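Jusurel User Forum
Software > Planning and perception

Thread: Wrist views and the chest view in two-arm bin tasks

Posted by hmyung
Members of the Ostness working group are asked to comment on the following proposal before the September release of the planner. At present each arm plans its grasp from its own wrist view, and the chest view is used only to keep the arms apart. It is proposed that the chest view should also decide which arm takes which item.
Ha-rang Myung

Posted by changho_so
I am unable to support the proposal as written. The chest view loses items which lie close to its lower border, and small toys are often placed there. An allocation made on that view alone will pass over them. The wrist views should keep a vote.

Posted by ms_sung
With respect to the previous reply, the wrist views have a fault of their own. They are tilted, and the tilt changes with every move of the arm. In our tests of the Komik tracker, 12 runs were stopped because the table edge had been fitted to the wrong line. Three of those were traced to the joint between two wall panels. I would favour the chest view, with its limits stated in the manual.

Posted by ehong
Could the parties say which state of the gripper they have in mind? The planner treats an open gripper and a closed one differently, and the fingers hide different parts of the table in each case.

Posted by hmyung
Both states are within scope. The views under discussion are attached.

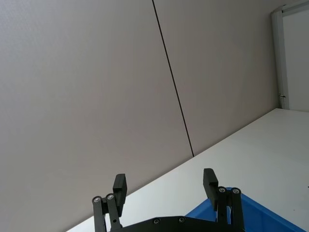
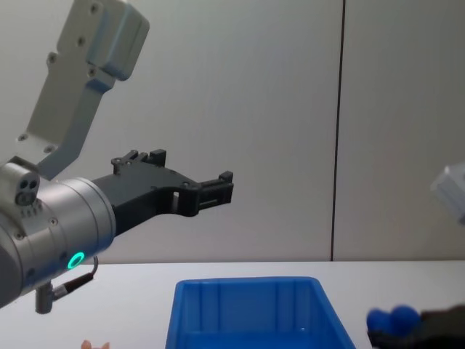
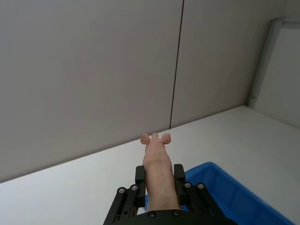 Reply to attachments

Posted by changho_so
I am grateful to the author. In the second view only the tip of the peach-coloured item shows at the lower border, which is the case I had described. My objection stands.

Posted by ms_sung
The point about the border is accepted. I would ask Mr So to accept in return that the panel seam runs straight down in the second view and at a slant in the first. A line fitter with no knowledge of the wrist angle cannot be relied upon there.

Posted by ehong
The angle is already published with each wrist view. The Abdel Rahman filter reads it and rejects lines which do not agree with it. It is switched off by default and adds roughly two milliseconds per cycle.

Posted by ms_sung
I was not aware of the filter. I shall repeat the stopped runs with it enabled, and until then I maintain my preference.

Posted by yerin_kang (moderator)
The proposal remains open. Further comments should state the planner version and whether the filter was enabled.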